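Features > Workplace > Networks
Last updated: Tuesday

Small offices rarely document their cabling. At Folldale, a surveying practice with 18 desks, Leonora Magbanua spent nearly 40 hours tracing lines before the move to new premises. Of 90 wall outlets, 30 had no label at either end.
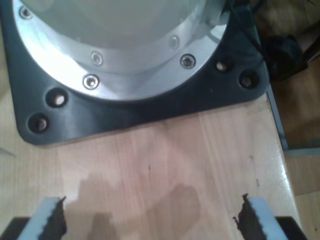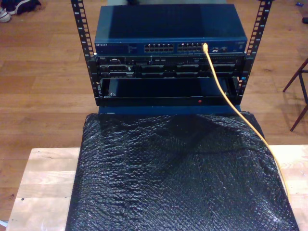
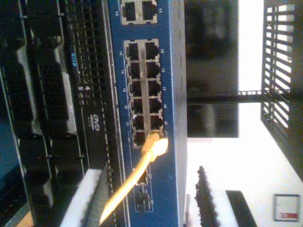 Magbanua's register gives each outlet one row: room, wall plate, cable length, switch port. Port numbers are copied as printed on the front panel, where 13 to 21 and 14 to 22 run along opposite sides of the block. Jirayu Sitthichai checks the register each February and initials every change.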